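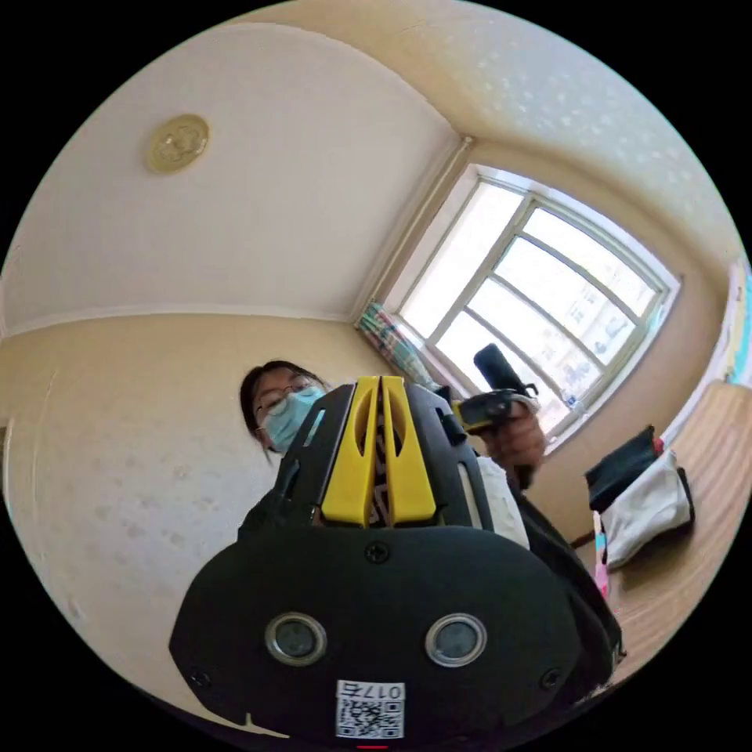 Visit to the Valham water treatment works

The Valham works opened its gates in November for the first time since the filter hall was rebuilt. The plant draws from the Skivmont reservoir and supplies Plovent and the villages along the lower valley. Visitors were taken through in small groups, starting at the intake building.

Raw water arrives by gravity through 2 parallel mains. Coarse screens remove leaves and weed, and a coagulant is dosed before the flash mixer. Flow then passes to the settling tanks, where sludge is drawn off from the floor and sent to the presses. The tanks are covered – a change made after repeated algae trouble in the old open basins.

The filter hall was the main stop. Each bed holds graded sand over gravel, and the beds are backwashed in turn, air first and then water. A wash was started while we stood on the walkway. It is louder than expected, and the guide stopped talking until the air blowers shut off.

Disinfection is by ultraviolet light, followed by a small chlorine dose to protect the pipes. The control room logs 139 points across the site, most of them pressures and levels. Turbidity is also checked by hand in the laboratory next door.

The tour ran from 3 in the afternoon and took just under 2 hours. Parking is on Kwon Road, outside the lower gate. Closed shoes are required, and the stairs to the filter walkway are steep. The sludge presses were not included on this visit.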